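Articles > Opinion > Machines at work

Home | Articles | Opinion | Events | Letters | About us | Log in

We use cookies to remember your settings and to see which pages people read. Accept all | Manage choices

In praise of the boring example

Kagiso Le Roux
2025-01-23

I have an argument I keep losing at work, so I'm going to have it again with you lot, where you can't interrupt.

It goes like this. We're teaching a learning system to handle small packaged goods, and the way we do it is that a person sits down with a gripper in each hand and does the job themselves, over and over, while everything gets recorded. Pick up, move, put in, let go. The system learns from that. Every few weeks somebody clever looks at the numbers and says we need more variety. More tables! More objects! Different rooms, different people, a lamp that flickers! And off we go, hauling furniture about, and I sit there grumbling because I think we're skipping a step.

I think you should do the same dull thing at the same dull table for far longer than feels sensible, and only then start moving the furniture.

Let me tell you about the packet and the box. It's one of the tasks I did most of last August, when we were working on the project we call Barnside (named after a road, don't get excited). There's a clear box and there's a blue packet, and the two have to end up together with the packet standing up. My six-year-old could do it. I'd done 60 goes before I noticed I was doing it in two completely different ways, depending on how tired I was.

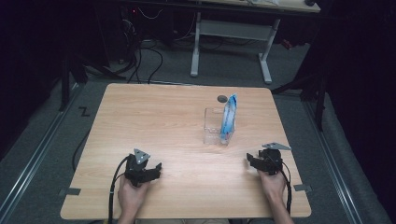
When I was fresh I'd come in high and lower the packet down gently. When I was flagging I'd come in low from the side and sort of nudge it along, because my forearms ached and low was easier. Both ways get the job done. But if you hand a learner a pile of examples where half go high and half go low, with nothing in view to explain which one you'll choose, it can end up trying something in the middle. Have a think about what the middle looks like. It's a packet driven straight into a plastic edge.

Now, would I have spotted that if we'd changed the table and the packet every ten minutes? I really don't think I would. I'd have put it down to the new packet, or the chair, or the light. It was only because everything else stayed put that the one thing wandering about was me.

My colleagues on the Jaltlow side disagree, and they aren't daft, so here's their case as fairly as I can put it. A system that has only ever seen one table knows one table. Move it into a kitchen and it's lost. They'd sooner have 1,000 scruffy examples from all over the place than the same number of tidy ones from a single spot, and they'd say my high-and-low problem washes out if you collect enough. They may well be right about the end of the road. Where we part company is the beginning of it. If you don't know what a good example of your task looks like, collecting it in four rooms gives you four rooms' worth of not knowing.

There's a money side to this as well, and I find people go a bit quiet when I bring it up. Changing the set-up costs time. Fresh tape, fresh checks, cables out and back again. I once spent most of a morning at Gernden shifting things for a new layout and came away with less recorded before lunch than I'd normally manage by the first cup of tea. Variety looks lovely on a chart. The chart doesn't show the person under the desk looking for a plug.

And the person matters! I do wish we talked about that more. Holding a pair of grippers for a whole session is tiring in a way that's hard to get across to anyone who hasn't tried it. They aren't heavy, exactly, but your hands can't do their usual little cheats. You can't feel the packet. You can't roll it on a fingertip to straighten it. For the first day or so you're clumsy as anything, and every one of those clumsy goes is sitting in the recordings unless somebody has the nerve to throw it out. 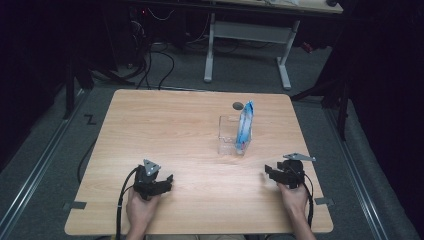

Grippers either side of the clear box and blue packet, ready for another go.

Throwing things out is my other hobby horse. We had a rule for a while that any go that ended with the packet in the right place was a keeper. I hated that rule. I've had goes where I dithered, changed my mind, backed off, came in again and got there in the end by pure luck, and they were all marked as good. I've had others that were beautiful right up to the last moment, then the packet tipped, and those went in the bin. If I were teaching a new starter I'd show them the second kind first.

(I should say that mistakes you recover from are worth having, if you've chosen to keep them and labelled them as such. Srivastava, the little in-house tool we use for tagging, lets you do that with 2 clicks. I just don't want them mixed in by accident.)

So what would I do, if I were in charge for a month? One table, one task, one pair of hands until those hands settle down. Watch the recordings back every day, yourself, with a biscuit. Write down how you mean to do the thing, in plain words, and give that to the next person before they pick up a gripper. Then bring in the second person, and after that the second table, and by all means the flickering lamp.

I put all this to the team again last week and was told, very kindly, that the new tables had already been ordered. I've asked if the old one can stay where it is until they turn up.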